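The snack table is back at Holub Hall, and so are the sandwiches

I popped down to Holub Hall this week to see what had become of the old tea hatch, and came home with crumbs down my front and a fair bit to report. The hatch is still shut — the serving counter needs replacing and the work won't start until the autumn — but in the meantime there is a snack table again, and I for one am very glad of it.

Regulars will remember that the last one went when the hatch closed in July. For a few weeks the only thing to eat in the building was whatever you had brought with you, and the Susska choir (who rehearse straight after work and are always starving) let everybody know how they felt about it. The hall asked users what they wanted and got 448 replies, a lot more than it gets for anything to do with the car park!

What most people asked for was something small and simple they could grab between sessions, with the prices kept low. So that's the plan. There's a clear stepped stand for the chocolate and the little boxes, so you can see what's on offer without picking everything up, and then a tray and a wicker basket on the same table. I spotted a Snickers on the stand and had to be quite firm with myself. 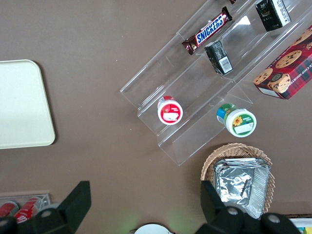 Prices haven't gone up since the hatch days, and the money goes in the tin by the door or on the card reader, whichever you like. Anything left over after restocking goes towards the new counter. The counter fund needs 2000 pounds in all and the Fleso Lane book sale has already put in 200, so there's a way to go yet, but it's a start.

I asked whether there'd be biscuits, having been let down on that front before, and there are — a red tartan box of chocolate chip ones, which I think will be the first thing to disappear once the choir is back. Tea and coffee are still bring-your-own for now. The urn is locked in the kitchen behind the hatch and will be staying there until the work is finished, so do bring a flask.

The bigger news, as far as my lunch is concerned, is sandwiches. They come wrapped and ready to eat, on white bread with the crusts off, and the one I had my eye on was nicely stuffed with a green layer on one side and a bright orangey-red one on the other. They'll be put out at lunchtime only, and when they're gone they're gone.
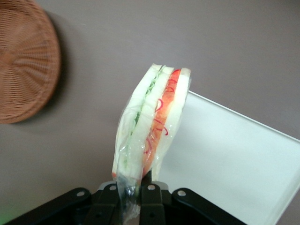
HOLUB HALL, 6 Aug 2026

The table will be out whenever the hall is open, up to 6 in the evening, and later on choir nights. If you run a group and want extra sandwiches, put your order in the book at the front desk the day before. Wrappers go in the bin beside the stage door, please, and the Pramex Room is still strictly no food because of the new carpet.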